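La promesa de la segunda vida: un programa de recompra de móviles deja más dudas que teléfonos reparados

Jueves, 21 de septiembre de 2023

La cadena de electrónica Flastura presentó esta semana los resultados de la primera fase de Tustudard, su programa de recompra y reacondicionamiento de teléfonos móviles. La empresa habla de "un cambio de hábitos". Los números que ha facilitado, leídos con calma, permiten una interpretación bastante menos entusiasta.

Según la nota distribuida a la prensa, desde que arrancó en agosto el programa ha recibido más de 600 teléfonos en sus tiendas. De ellos, 160 se han vuelto a poner a la venta con garantía. La nota no dice qué ha pasado con los demás. Preguntada por este periódico, la compañía respondió por correo que los aparatos restantes se encuentran "en distintas etapas de valoración", una expresión en la que cabe casi cualquier cosa: desde un banco de pruebas hasta un palé a la espera de un gestor de residuos.

El mecanismo es conocido. El cliente entra en la web, responde a unas preguntas sobre el estado del teléfono y recibe una tasación orientativa. Después lleva el aparato a una tienda o lo envía por mensajería. Si la inspección confirma lo declarado, cobra la cantidad prometida en forma de saldo para gastar en la propia cadena. El dinero en efectivo no figura entre las opciones, aunque la publicidad del programa habla repetidamente de "cobrar".

La letra pequeña merece una lectura. Las condiciones generales, de 13 páginas, reservan a Flastura el derecho a modificar la tasación tras la inspección "en función de criterios técnicos y comerciales". Los técnicos están descritos con cierto detalle: pantalla, batería, cámara, botones, conector de carga. De los comerciales no hay ni una línea. Si el cliente rechaza la nueva oferta puede recuperar su teléfono, pero los gastos de devolución corren de su cuenta cuando lo haya enviado por mensajería.

Varios usuarios han contado en foros de consumo experiencias parecidas: una primera cifra atractiva, un par de semanas de silencio y una segunda cifra muy inferior, acompañada de una mención genérica a "desgaste estético". Son testimonios sueltos, imposibles de verificar uno por uno, y la empresa sostiene que las rebajas de precio son "excepcionales". No ha querido precisar con qué frecuencia se producen.

Vilgot Lie, consultor especializado en electrónica de segunda mano y antiguo responsable de compras de Tikkanen, competidora de Flastura, cree que el problema está en el diseño de la tasación. "La primera cifra es un anuncio. La segunda es el precio", resume. A su juicio, mientras no se publique la diferencia media entre ambas, el consumidor no tiene manera de saber si el programa le conviene. Lie recuerda también que pagar en saldo tiene una ventaja evidente para el vendedor: el cliente que entrega un teléfono viejo sale con un motivo para comprar otro nuevo en el mismo mostrador.

Conviene tomar sus palabras con la distancia debida, ya que Lie asesora ahora a pequeños talleres que compiten por los mismos aparatos. Sin embargo, la pregunta que plantea es razonable y la respuesta de la compañía, por el momento, no ha llegado.

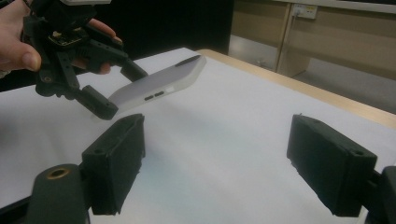

¿Cuánto tiempo tiene el cliente para aceptar o rechazar la segunda tasación?
El plazo es de 2 días naturales desde que se envía el correo con la nueva oferta, y si no hay respuesta se entiende aceptada.

Ese último detalle es el que más críticas ha recibido. Un mensaje que acaba en la carpeta de correo no deseado, o que llega un viernes por la noche, puede bastar para que alguien pierda su teléfono por bastante menos de lo que esperaba. Flastura afirma que envía además un aviso por SMS. Las condiciones publicadas en su web no lo mencionan, y en todo caso un SMS dirigido al número de quien acaba de entregar su único móvil no parece la vía más segura.

Tampoco está claro el capítulo ambiental, que ocupa buena parte del material promocional. La compañía asegura que cada teléfono reacondicionado "evita la fabricación de uno nuevo". La afirmación es discutible. Quien compra un modelo de segunda mano puede estar renunciando a uno nuevo, pero también puede estar comprando un segundo teléfono, o adelantando un cambio que sin el saldo de regalo habría pospuesto. El informe que respalda el cálculo fue encargado por la propia Flastura y solo se ha difundido un resumen sin metodología.

Queda por saber, además, dónde se hace el trabajo. La página del programa habla de "nuestros laboratorios", en plural. La dirección que aparece en las etiquetas de envío corresponde a una nave del polígono de Grirngate, y la empresa no ha facilitado ninguna otra. Tampoco ha aclarado si las reparaciones las realiza personal propio o una subcontrata, alegando razones de confidencialidad con sus proveedores. Este periódico solicitó visitar las instalaciones y no obtuvo contestación antes del cierre de esta edición.

El borrado de datos es otro punto flojo. Las condiciones trasladan al cliente la responsabilidad de eliminar sus fotografías, contactos y cuentas antes de la entrega. Flastura dice que realiza un segundo borrado "certificado", pero no entrega el certificado salvo petición expresa, y el formulario para pedirlo no estaba operativo ayer por la tarde. Un portavoz atribuyó el fallo a "tareas de mantenimiento".

Nada de esto significa que el programa sea un engaño. Para quien guarda en un cajón un móvil que ya no usa, recibir algo a cambio puede ser mejor que no recibir nada, siempre que vaya a gastar ese saldo de todos modos. Los teléfonos que vuelven a la venta lo hacen con una garantía por escrito, algo que no ofrece un particular en un portal de anuncios. Y el precio de los reacondicionados de la cadena, a falta de una comparación sistemática, no desentona con el de otras tiendas.

Lo que no se sostiene es el tono. Presentar como un éxito rotundo una iniciativa en la que la mayoría de los aparatos recibidos no ha vuelto al mercado exige, como mínimo, explicar dónde están. Tikkanen, que mantiene un servicio similar, tampoco publica el destino de lo que recoge, de modo que la opacidad no es exclusiva de una marca.

A quienes piensen en entregar su teléfono, Lie les aconseja fotografiarlo por todos los lados antes de enviarlo, anotar el número de serie, guardar el justificante de la mensajería y revisar a diario el correo, incluida la carpeta de no deseados. También recomienda pedir precio en al menos otro establecimiento, aunque sea el taller del barrio, y preguntar si paga en dinero.

Flastura ha anunciado que ampliará el programa a tabletas y relojes. No ha dado fecha ni ha dicho si revisará antes el plazo de respuesta a las tasaciones. El portavoz se limitó a señalar que las condiciones "se actualizan periódicamente" y remitió a la página web, donde ayer seguía publicada la versión de agosto.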